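The blocks came out again on Monday, on the round table this time. I like the soft colours in this set, and the wood grain gives enough grip for a tall piece to stand on its end. The trick is bringing the cube in level - tilt it and the whole thing goes.

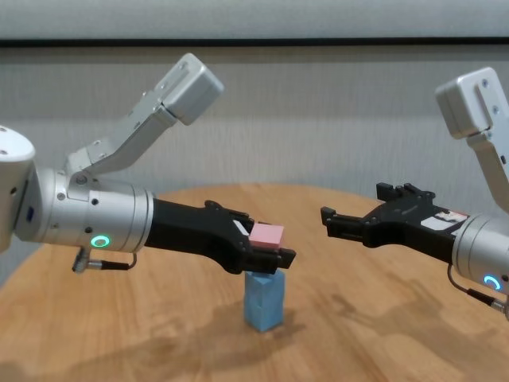 Pink cube over the light blue block.

I've set myself three pieces high before I try anything fancier. The curved edge is the annoying part, as anything that rolls keeps going.
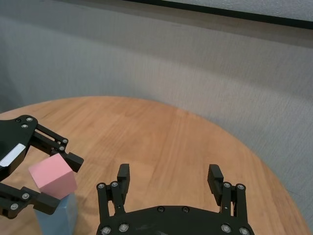

Normand Beaulieu reckons a felt mat under the blocks would save a lot of grovelling on the floor. Might try one in July.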